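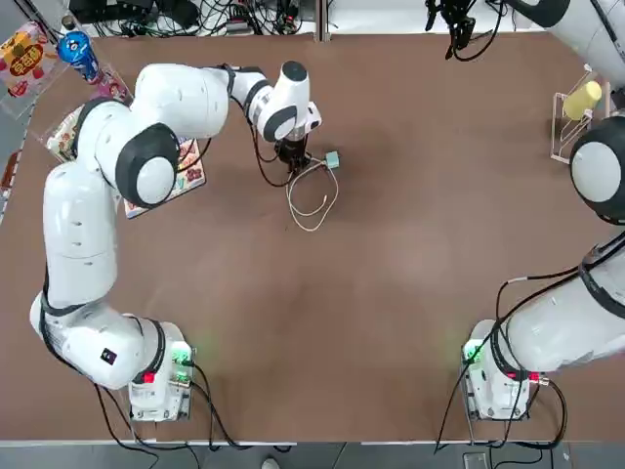

Sunday, 2 p.m. Recount of the Hultano ward council trial ballots, second pass. Total papers 1721, same as the first pass, so the bundling is fine and the difference has to be in how we read the marks. 105 papers went to the query pile this time. On the first pass we didn't keep a separate query pile at all, and that was a mistake. Jamila wants the query slips printed in a color that can't be missed on a brown tabletop. The teal of that small connector on the thin white cable would do it, and I've written "teal" on the order. White slips are no good, they get mixed in with the ballots.

Bundles are 100 papers each, 17 full ones and a short one of 21. Short bundle has its own cover sheet now. Last time it was clipped to the back of bundle 17 and got entered twice.

What is in the query pile, from a first look:

Ticks used in place of numbers. Countable if there is only one tick, under the draft rules.
Same number given to two candidates. Most of these come from Goicoechea ward, where the list runs over two columns. I think people numbered each column from 1.
Numbers written outside the box but level with a name. Nandi would accept them. I would too, but the draft rules say "in the box" and we should either change the wording or stick to it.
Blank papers. Not really queries. Move to rejected.

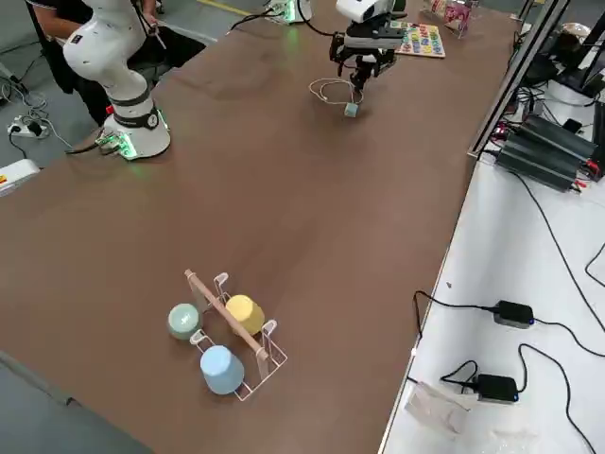 The two-column problem is the one that matters. Wanton ward used the same paper stock and the same instructions, but its list fits in one column, and it has hardly any double numbering. So I don't believe it's the instructions. Nandi Coetzee is going to lay out the Goicoechea paper again as one long column, with smaller gaps between the names. If it won't fit, we go to a longer sheet and live with the extra fold.

Ran the Ristance tally sheet against the hand totals for Wanton. First preferences agree. Transfers are out by 15 after the second candidate is excluded. Checked the obvious thing (exhausted papers being passed on to the next name anyway) and that isn't it. Next guess is the tie rule: the sheet breaks ties by list order, and the draft rules say by first preferences, then by lot. Not tested yet.

4:30 p.m. Tested it. Changing the tie rule by hand brings the difference down to zero for Wanton. Same winner either way, but the order of exclusion is different, and in a closer ward that could change the last seat. Jamila Kumarasinghe will write it up for the rules group before the March meeting.

To do:
Goicoechea transfers, not started.
Agree wording for marks outside the box.
Get somebody who wasn't at the first pass to sort the query pile blind, then compare with mine.
Order teal slips.
New lid for the lots box, the old one doesn't close.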